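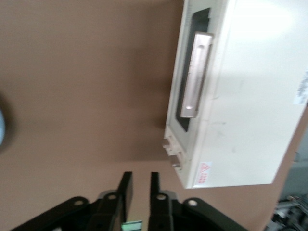 ## Wiping down a white appliance and the table under it

White painted casings show every fingerprint, and the gray smudges on the side panels are usually just skin oil and dust. They come off easily if you get to them within a week or two.

Unplug the appliance first and let it cool. Mix a few drops of dish soap into a bowl of warm water, dip a soft cloth and wring it out well. Wipe the big panels from top to bottom, then go over them with a second cloth and plain water.

For marks that stay put, make a paste of 3 parts baking soda to 1 part water. Dab it on with a fingertip, leave it five minutes, wipe it away. Skip scouring pads and powdered cleanser. Both dull the paint, and the dull spots pick up dirt faster.

### Handle

Wipe a metal handle along its length, in the direction of the brushing. Grease collects in any groove, so run a damp cotton swab down it. Dry right away to avoid water spots.

### Recesses, tabs and screws

Use a dry paintbrush or an old toothbrush. Don't spray into an opening. If a screw head has started to rust, replace the screw.

### Tabletop

Slide the appliance forward every month or so and clean behind it. Lift it with a helper if it's heavy. Matte brown tops hide crumbs but show streaks, so use less soap than you think you need.

Felt pads under the feet prevent most scratches. Rosaire Gill in Hindby cuts hers from an old hat.

*Updated 25 May 2024*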